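Druretti 564 Home Server: Set-up Guide

Section 6. Fitting the processor and first boot

Read the whole section before you start. Allow 40 minutes, more if it's your first build.

Before you start
Power off at the wall. Cord out. Hold the power button in for a few seconds to drain what's left. Wrist strap on, clipped to bare metal on the case. No carpet, no wool jumpers.

1. Lay the board flat on its bag, sockets up.
2. Unclip the lever and swing it all the way back.
3. Match the corner mark on the chip to the mark on the socket. Lower it straight down. No sliding, no pushing.
4. Lever back down. Bit of resistance is normal. A crunch is not, stop.

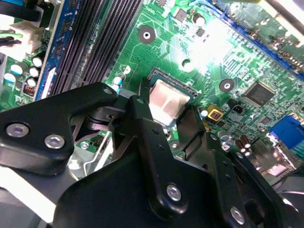 Fig. 6-1. CPU socket area on the motherboard.

CAUTION: Bent pins aren't covered by the Grarnness warranty. If it won't sit, lift it out and check the corner mark agian.

5. Thermal paste, pea size, middle of the lid. Don't spread it.
6. Cooler on. Tighten the screws in a cross pattern, 2 turns each, until they stop.
7. Plug the fan into the header marked CPU. The other one runs at full speed and you'll hear it in the next room.

Note: older Llewellyn coolers need the short bracket, sold seperately.
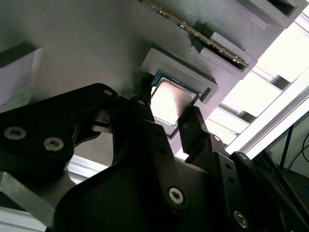 Paste clean-up if you're reusing a cooler or the fan came off halfway. Lint-free cloth, isopropyl alcohol, wipe from the outside in. The flat silver lid is the part you're cleaning, and keep the alcohol off the thin green border round it. Smudges on the metal show up under a strong light so tilt it and look before you put new paste on. Let everything dry.

8. Memory in the slots furthest from the cooler. Push until both clips snap.
9. Monitor, keyboard, network cable, then power.
10. Press start. First boot is slow, screen may stay black for a couple of minutes. Leave it.

No picture after that? Reseat the memory, try one stick only. Still nothing, email Bogumił Baran at the Vusach service desk with the serial number off the back panel.

Drives are in Section 7.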